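I got to the Stunddale robotics club at four in the afternoon, which was apparently the worst possible time, because everybody was hungry and the arm had just been restarted. The club captain waved me over anyway and handed me half a granola bar. I liked her right away!

She's a junior, and she has been in the club for 2 years. This season's project is called Randora, and the goal sounds so simple (I said so out loud, sorry): pick a phone up off a table and set it down in a tray without scratching anything.

"Everyone says that," she told me. "Then they try driving it themselves, and they get really quiet."

So of course I tried. I was terrible. I came in way too far to one side and she had to talk me back, a tiny nudge at a time, while a freshman behind me made crash noises.

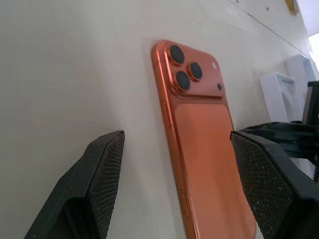

"Phones are mean," she said. "They're flat, they're slippery, and there's hardly any edge to grab. We started on foam blocks and thought we were geniuses."

The students log every try. When I visited they were at 1,671 for the season, and 673 of those counted as clean, meaning nobody touched anything and the phone ended up where it was supposed to. I thought that sounded pretty good. She made a face.

"In October it was bad. Like, we-should-switch-to-drones bad. What helped was slowing down the last little bit before the fingers close. It's boring to watch, but it works a lot better."

The money came from Hollmann, a machine shop across town that gave the club $3,000, and most of that went into spare parts and the entry fee for the Skarnedow meet in April. I asked if she was nervous about it.

"About the driving, no. About the bus, yes," she said. "Last year we left the power supply at school and had to borrow one from the team that beat us."

She's making a packing list this time, and it was already taped to the door, with "POWER SUPPLY" written on it twice. I asked what she wants to do after graduation and she shrugged and said maybe engineering, maybe nursing, ask her after Skarnedow. Then somebody yelled that the arm was ready again and she was gone, with my half of the granola bar still in her hand.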